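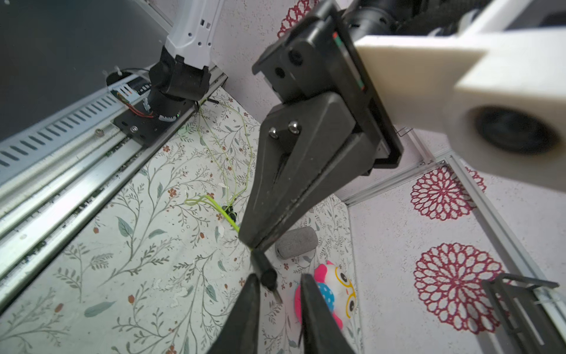 Soporte > Papel pintado > Preguntas frecuentes

¿Sobre qué superficies se puede colocar el papel Drisska?

Sobre yeso, cartón yeso, tablero y pintura plástica mate en buen estado. Los esmaltes brillantes deben lijarse antes. En paredes con salitre o humedad activa no se garantiza la adherencia.

¿Cómo se casa el dibujo?

El salto de casado figura en la etiqueta de cada rollo. En motivos grandes conviene presentar dos tiras en seco y marcar a lápiz la altura de corte.

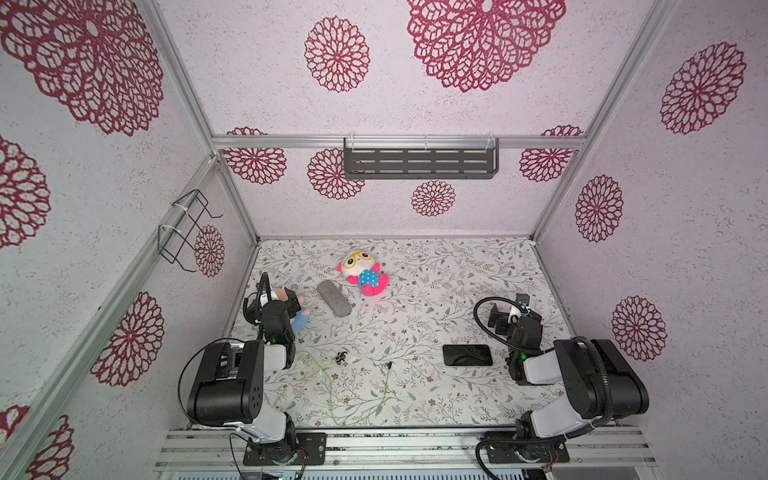 Papel moteado con medallones florales en rojo oscuro y perfiles de aluminio.

¿Qué adhesivo se recomienda?

Cola Rondar 353, en la proporción indicada en el envase. Se deja reposar 30 minutos y se remueve de nuevo antes de aplicarla.

¿Cómo se resuelven las esquinas?

Nunca se dobla una tira entera en un rincón. Se corta de modo que sobrepase la esquina unos milímetros y la siguiente se monta encima, a plomo.
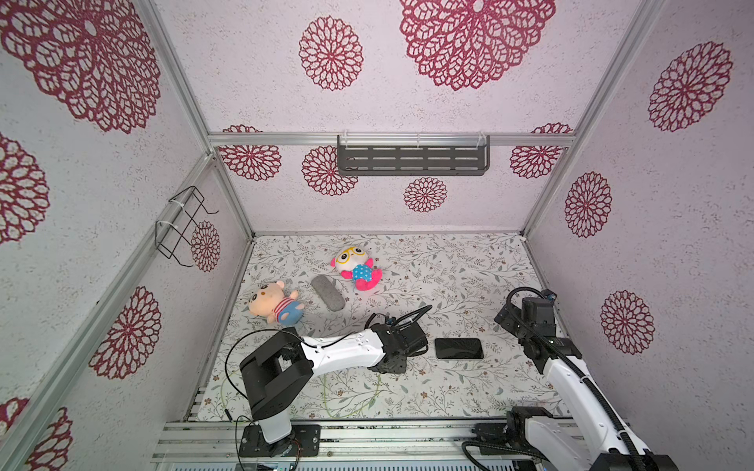
En las esquinas salientes el solape puede ser mayor - hasta 30 mm - siempre que el canto esté recto. Si no lo está, se corrige con masilla y se lija.

¿Puedo mezclar rollos de lotes distintos?

No en un mismo paño. El tono puede variar de un lote a otro, también en la serie Brokley.

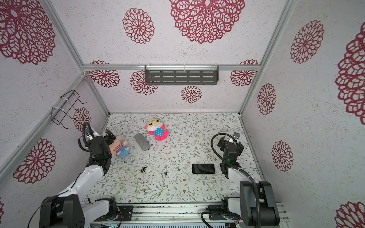 Dos brazos robóticos en un recinto
Paredes moteadas con grandes flores de color carmesí

¿Se puede limpiar?

La serie Brokley admite paño húmedo y jabón neutro. La serie Sin solo se limpia en seco.

¿Cuál es el pedido mínimo a medida?

300 metros lineales por diseño. El plazo se confirma con la prueba de color.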